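From: Nuria Miranda
To: Skarkum woodwork and benches list
Date: June 21, 2019
Subject: Re: Crack in the long board, and what finish to use

Ismael, thanks for the detailed note. I'm answering inside your message so the others can follow. These two show the board as it is now, with the thin crack at the left and a few stains and dark spots elsewhere:

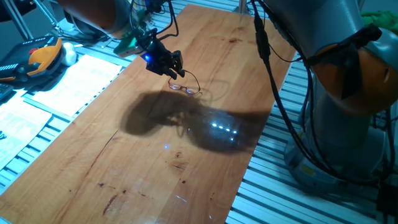
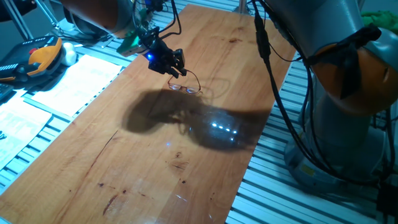 Ismael Evangelista wrote:

> I have the same kind of board on slotted aluminum rails in our
> room in Escobar. It has started to crack near one end. Did you
> fill yours or leave it alone?

So far I have left it alone. I marked both ends of the crack in pencil on the underside of a card and checked it against the grain each month, and it has not grown. If it gets to the point where I can catch a fingernail in it, I will run in some thin wood glue, clamp it across the width overnight, and scrape it flat the next day. I would not use filler. The one time I tried filler on the old Utumura bench it came out in crumbs before July was over.

> How is the board held down? Ours is screwed from below at
> 6 points and I wonder if that is the problem.

It may well be. A board that long will move across its width when the heating goes off, and if the screws are tight in round holes it can't go anywhere. Take the screws out, open up the holes on one side into short slots, and put them back with washers, snug but not hard. Leave the other side as it is. I think 4 screws would be plenty for your length. We had 6 on the Utumura bench and took two out without any trouble.

> What finish did you put on it? Ours gets pale and shiny under
> the lights, and small things with clear parts are hard to see
> on it. Eyeglasses are the worst.

The finish was on it when we got it, so I can't tell you the name. I have only used Komik oil on top, one thin coat, wiped off after twenty minutes. It does not cure the shine if there is already a hard finish underneath. For that you need to dull the surface first. I did a test piece with 400 grit paper, used by hand with the grain, and the glare went down a good deal. 2,000 grit is the wrong way to go, it polishes.

On the eyeglasses, I agree. Thin frames are hard to pick out on an orange-brown board, and a shadow across it makes it worse. Moving the lamp to the side would help more than any finish. A gray felt mat would also do it, and it saves the lenses from being scratched. Don't set glasses lens down on bare wood if you have sanded it and not wiped it.

> And the stains?

I don't know what the reddish-brown one is. It was there before I took over the room. I tried white vinegar on a cloth and then a little oxalic acid on a corner, and neither did much. I have stopped worrying about it. The dark knots are just knots. If yours are loose, a drop of thin glue around the edge will hold them.

> Would you buy the same board again?

Yes, but I would ask for a thicker one and let it sit flat in the room for two weeks before fixing it to the rails. I would also oil the underside, which I did not do.

I have half a can of the Komik left if you want to try it before buying. Let me know and I'll send it with the next box to Escobar.

Nuria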